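Stikau play food set: small review from a happy aunt

I bought the Stikau play food back in May and it has become my favorite thing in the toy bin (mine, never mind the kids!). I'd been looking at the Huvard set too, but the colors on this one won me over right away.

The lemon is the star. It's a good bright yellow, nice and smooth, with the little nub on the end like a real one, and it looks so cheerful on a blue plate. We use a shallow plate with a raised rim, so things that roll mostly stay put, and I'd pick that kind again in a heartbeat.

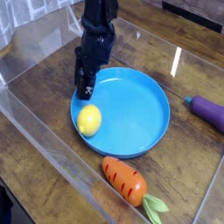 The carrot and the eggplant come next for us. My nephew calls the eggplant "the purple potato" and serves it at every meal, usually with the carrot, sometimes with my car keys. Both wipe clean with a damp cloth in 15 seconds.

Two small gripes. The box is flimsy and ours split at the corner, and I would have loved a second lemon, as there are four kids here on a busy afternoon and they all want that one. Still, I'd buy it again tomorrow, and I've already told my sister to get a set for her place.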